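Teaching by Demonstration: Gallery
Rillura Laboratory for Assisted Manipulation — Project Surolel
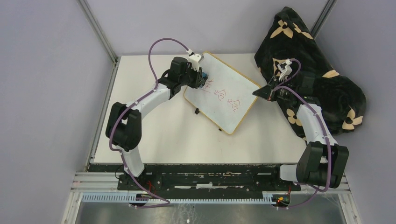
Project Surolel studies how a two-armed robot can learn everyday household and classroom tasks from people who carry them out by remote control. An operator moves a pair of hand-held leader arms, and the arms at the table follow. Each attempt is recorded from start to finish and becomes one demonstration in the training set. Erasing a whiteboard was selected as an early task for the project because it calls for steady contact along a surface. The board lies at a slant across the white table, and the left gripper holds a dark blue eraser-like object against its upper left part, next to the first of three groups of red marker writing. The right gripper is positioned over the board's right corner. In this task the operator is asked to clear the groups in order, beginning with the one nearest the left arm.

About the Collection

The whiteboard task forms part of the Vörös set, which the laboratory began to assemble in November. The complete set will hold over 1,000 demonstrations across all tasks, of which 80 are assigned to whiteboard erasing. Board position and marker writing are changed between attempts, so that the trained system does not come to depend on a single arrangement.

About the Operators

New operators complete 2 practice sessions before any of their work is recorded. The first session covers the movement of each arm separately. The second covers tasks that require both arms together, such as steadying an object with one gripper while the other works on it. Operators are asked to move at an even pace and to avoid long pauses, which the system may otherwise learn to repeat.

Attempts are reviewed by a second member of staff. A demonstration in which the eraser is dropped and recovered is kept and labeled as such — these recordings are used in a separate study on correcting mistakes.

Visiting the Laboratory

The Surolel workstations are located in the Trerness Building. Group visits are available to schools and partner institutions by prior arrangement with the laboratory office. Visitors may try the leader arms under staff supervision. Practice attempts made during visits are not added to the Vörös set.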